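件名: Re: グリッパの指が最後まで閉じない件

Giseoの皆さん

Béla Szekeresです。返事が遅くなってすみませんでした。私の日本語はまだ不自然なところがあると思いますが、わからない文があれば遠慮なく聞いてください。

Máté Kunさんは書きました:
> 先週から共同作業場のアームを使っています。指を閉じる命令を出すと、
> 途中で止まって、トルクの警告が出ます。電源を入れなおすと一回だけ
> 閉じますが、次からまた止まります。ねじを締めすぎたのでしょうか。
> それと、レールの位置を変えたあとで原点がずれた気がします。
> Bevodeckの設定ファイルは前のままです。どこから見ればいいですか。
> トレイに部品を置く試験を、1月のうちに終わらせたいです。

Mátéさん、詳しく書いてくださってありがとうございます。昨日の夜、作業場に寄って、同じ症状を確認しました。私のときは閉じる命令を23回出して、3回止まりました。毎回ではないので、ねじの締めすぎだけが原因とは言えないと思います。

まず設定ファイルを見ました。電流の上限が400 mAになっていました。これは前の小さい指のときの値です。今の指は幅が広くて重いですから、少し足りないかもしれません。ただし、上限を上げる前に機械のほうを調べたいです。引っかかっているところを力で押し切ると、ギアを壊す心配があります。私は以前、Orbánの工房で一度これをやってしまい、部品を待つのに長い時間がかかりました。

手首のカメラの画像も一枚付けます。二本の指は互いに近く、間に細いすき間が縦に残っています。左の手前にあるのがアルミのレール、右にあるのが黒い縁の浅いトレイです。 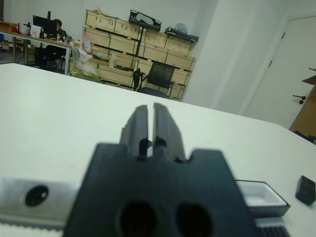
調べる順番

1. 電源を切ってから、指を手でゆっくり動かします。重くなる場所があれば、その位置を油性ペンで本体に記してください。

2. 指の根元を掃除します。小さい切りくずが入っていることがあります。エアダスターより、古い歯ブラシのほうがよく取れました。油はまだ付けないでください。

3. 指を止めているねじを一度全部ゆるめて、左右を交互に少しずつ締めます。片方だけ先に締めると指が傾いて、案内の溝にこすれます。

4. 原点を取りなおします。レールを動かしたのでしたら、前の原点はもう使えません。Bevodeckの画面で「原点を消去」を選び、再起動してから登録してください。再起動を忘れると、古い値が戻ります。私も二度忘れました。

5. ここまでしても止まる場合だけ、電流の上限を少しずつ上げます。一度に上げる幅は小さくして、モーターの温度を見ながらにしてください。70度に近くなったら中止です。

原点の件について、もう一つ書きます。私の測り方が正しければ、トレイの位置はレールの端を基準にして決めるほうが安定します。机の角を基準にすると、机を少し押しただけで全部やりなおしになります。Sistenの方の作例ではトレイを両面テープで机に固定していましたが、私はあとではがすのが嫌いなので、3Dプリンターで角に当てる部品を作ろうと思っています。形が決まったら図面をこのリストに送ります。

一つ質問があります。指の先にゴムを貼る予定はありますか。貼る場合は厚さのぶんだけ閉じる位置が変わりますから、4番の作業はゴムを貼ったあとにするほうが、手間が一回で済みます。

手順3まで終わりましたら、結果を知らせてください。閉じるときの音を録音したものがあれば、それも役に立ちます。

よろしくお願いいたします。

Béla Szekeres

最近の投稿
Re: レールの継ぎ目の段差について
Bevodeckの設定ファイルの保存場所
作業場の工具棚の鍵
3Dプリンターの材料を共同で買いませんか
Re: Re: 手首カメラのケーブルの通し方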